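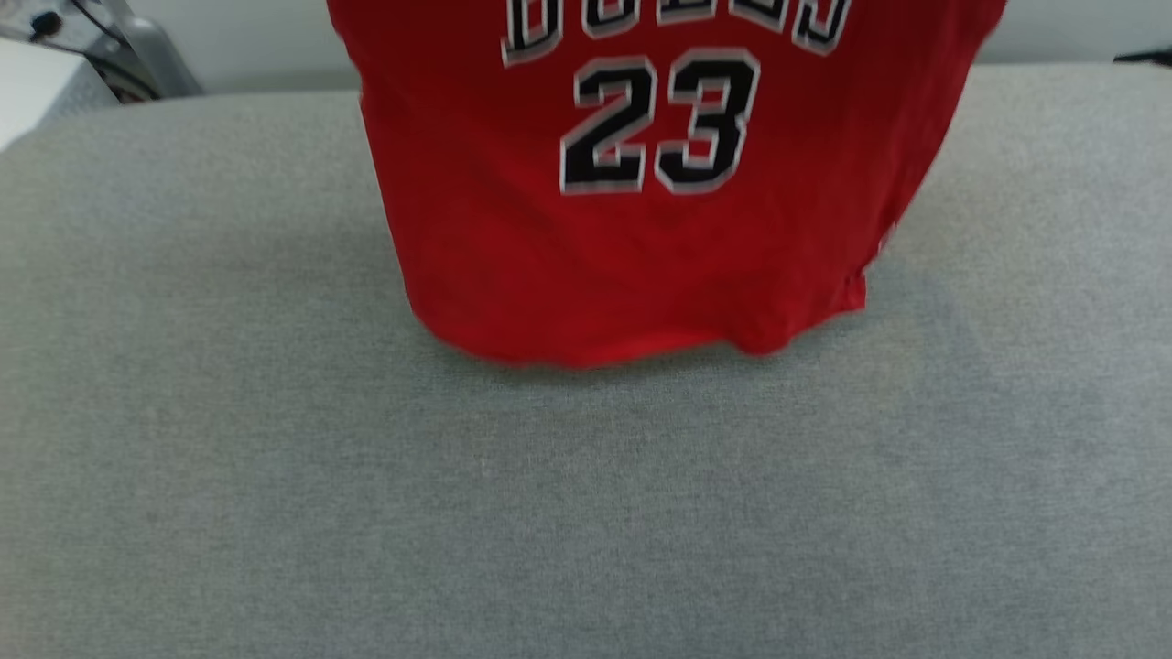
Red jersey, number 23, over the gray upholstery. Laundry thread incoming.

Stellan Rustad
I've been meaning to write up how I wash old sports jerseys for ages, and a few of you asked again last week, so get a drink and settle in. I learned most of it by ruining things (sorry to my green Rosness away shirt, you deserved so much better).

Stellan Rustad
First, find out what the numbers are made of. Rub a thumb over the edge. If you feel thread, they're sewn on and pretty tough. If it's smooth and a bit rubbery, they're printed or heat-pressed, and heat is what will kill them. Old ones get sticky before they crack, so if yours feels tacky, hand wash only, please!

Stellan Rustad
Turn it inside out. Every time, even for a hand wash. I know my mother said this about everything and I rolled my eyes for years, and she was right about jerseys at least.

Stellan Rustad
Cold water, a small squirt of plain liquid soap, and no fabric softener at all. Softener leaves a film on polyester and the shirt starts holding on to smells, then you wash it more, then the letters go. I did that to myself for an entire season before a very patient woman at the Terley laundromat set me straight.

Stellan Rustad
For reds and dark blues, soak the first time on their own. Fill a bucket, drop it in, come back in 27 minutes (that's one side of a record plus making coffee, which is how I ended up with the number). If the water has turned pink, change it and go again. Mine took 2 rounds last October.

Stellan Rustad
Drying! Flat on a towel or over something wide. Wire hangers leave those sad little shoulder points, and mesh stretches if you hang it heavy with water. Keep it out of direct sun too, I had one fade in a stripe exactly the width of my kitchen window.

Stellan Rustad
Please don't iron the numbers. If a corner is lifting, lay a thin cotton cloth over it and use the lowest heat for a few seconds, then let it cool completely before you touch it. Test inside the hem first. I've saved three that way and lost one, and the one I lost was my brother's, so we don't bring it up at dinner.

Stellan Rustad
Storage: folded loosely with plain tissue between the front and back so the prints don't stick to each other. I used to use the Yook zip bags and they were fine for a winter, but I like something that breathes for longer than that. Old pillowcases do the job and cost nothing.

Stellan Rustad
Someone in the Flokbridge swap group asked me if it's worth the bother for a shirt you paid almost nothing for. I mean, I think so? Half of mine were thrift finds and I wear them to the grocery store. I'm not running a museum over here, I just like them to last.

Stellan Rustad
Okay, that's my whole routine. If you've got a trick for getting mustard out of white mesh, I'd love to hear it, I've tried dish soap and lemon and the stain is still winning.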